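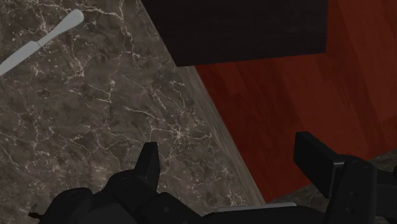 August, 16:40. Sim kitchen, counter tasks, planner branch

Merged the new collision margin handling from Zakance into our branch this morning. Nodow builds cleanly against it, apart from one warning about the gripper mesh that I have left alone.

Main job today was the wrist camera segmentation on the dark marble. The veins are still being picked up as thin objects. A light grey knife lying flat ought to be easy, but the mask follows a vein off the handle and the grasp pose comes out rotated. Retrained the head on 400 extra renders with the stone texture shuffled. False masks per batch went from 110 to 43. Better, not good enough to merge.

Second thing: grasps near the counter edge. With one finger over the stone and the other out over the floor, the planner used the floor height for both and allowed a descent that would have put the left finger through the slab. Height is now looked up per finger – slower by nearly 2 ms a call, which I can live with.

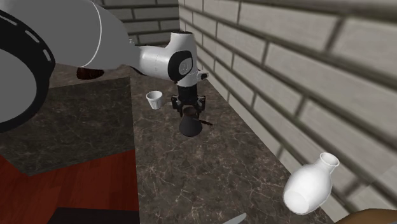 Cezve held clear of the marble, cup to the left, vase on its side by the brick wall.

Long handle on the cezve is not in the attached collision body yet, only the pot. Needs doing before anyone plans moves close to the wall.

To do:
– handle geometry, as above
– ask Shaohua Xie whether Mirkik logs can carry the mask as well as the pose
– rerun the knife set with the old lighting
– push configs to Thammasiri, tag them as untested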